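Support > Gimo Teleoperation > Recording Demonstrations

Recording Demonstrations: Frequently Asked Questions 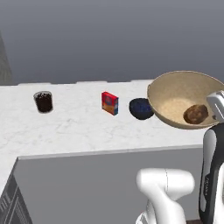 These answers apply to the kitchen counter tasks in Gimo 2, in simulation and on a bench arm. Installation is covered separately.

What counts as one demonstration?
One attempt at one task, from the start tone to the stop command. Resetting the counter is not part of it. If you forget to stop before resetting, trim the end in Pivorstead before you upload.

How many do I need?
For a single pick-and-place task we suggest 300. The Demasus reference set has 521, which includes several starting layouts.

Can I guide the arm by hand?
On a bench arm, yes. Hold the button on the wrist and move the arm through the task. In simulation you need the handheld controller or a keyboard. Keyboard control works, but the motion is jerky and trained policies tend to copy it.

Should I move the objects between attempts?
Yes. Use the Shuffle command in simulation. On a bench, shift and turn each object by hand. Keep everything within reach of the arm.

The gripper closes late. What should I check?
Check latency in the status bar first. Above 82 milliseconds, operators start to overshoot. Close other viewers, then reconnect the controller.

Do I keep failed attempts?
Mark them as failed and upload them anyway. They are left out of training by default. An attempt with a fumble and a recovery that ends correctly is a success.

Can two operators share a dataset?
Yes, under separate operator IDs. Agree on the grasp first. Mixed grasps on the same object usually need more data.

Which export format should I use?
Use Rugemalira for anything recorded after the October update. Older sessions must be converted first, and the converter drops the force channel.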